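Drahtregale: meine gesammelten Tipps

Wer bei mir öfter mitliest, weiß, dass ich Drahtregale liebe. Im Hauswirtschaftsraum, in der Küche, in der Werkstatt, überall stehen die Dinger (mein erstes war ein Willow vom Flohmarkt, das lebt immer noch!). Weil im Oktober so viele Fragen dazu kamen, schreibe ich jetzt endlich mal alles zusammen.

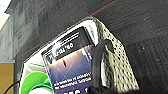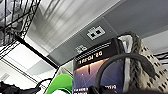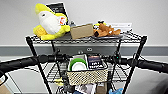
Letztes Bild: schwarzer Regalwagen aus Draht, oben Plüsch und Päckchen.

Erstmal zum Putzen. Staub setzt sich an den Kreuzungspunkten fest, und mit dem Lappen kommt man da schlecht hin. Ich nehme einen alten breiten Pinsel und gehe trocken drüber, immer von oben nach unten. In der Küche reicht das natürlich nicht, da klebt der Fettfilm. Dann kommen die Böden einzeln in die Badewanne: warmes Wasser, ein ordentlicher Schuss Spülmittel, 20 Minuten liegen lassen, mit der Spülbürste drüber, abbrausen. Ein altes Handtuch drunterlegen, sonst gibt es Kratzer in der Wanne (frag nicht). Danach gründlich abtrocknen, besonders an den Schweißpunkten, da fängt der Rost an.

Kleine Sachen kippen auf Draht gern um oder fallen gleich durch. Bei Gewürzen und Schrauben lege ich deshalb eine Matte ein. Die fertigen von Tratamlow sind schön, aber mir zu teuer, ich schneide mir die Einlagen aus einer Rolle Schubladenmatte zurecht. Schneidet sie lieber einen Fingerbreit schmaler als den Boden, dann wellt sich nichts am Rand.

Schwere Sachen nach unten! Klingt banal, aber ich hatte mal die Küchenmaschine ganz oben und bei jedem Vorbeigehen hat das ganze Regal gewackelt. Bei Wagen mit Rollen gilt das doppelt. Und die Rollen alle paar Monate von Haaren und Fäden befreien, am besten mit einem Nahttrenner.

Wenn ein Boden schief sitzt, liegt es fast immer an den Kunststoffhülsen. Die haben oben und unten, man verwechselt das leicht. Boden von unten mit dem Gummihammer lösen, Hülse richtig herum einrasten lassen, Boden wieder runterdrücken. Ersatz habe ich bei Mernlow bekommen, da muss man nur vorher den Durchmesser der Stange messen.

Haken! S-Haken an den Seiten sind der billigste Stauraum, den es gibt. Bei mir hängen da Schöpfkelle, Siebe, Kehrblech und ein Beutel mit Wäscheklammern. Wenn sie beim Abnehmen immer mit runterkommen, oben mit der Zange ein bisschen enger biegen, dann bleiben sie dran.

Als Nächstes will ich mal die Körbe zum Einhängen von Tavares ausprobieren, ich berichte dann.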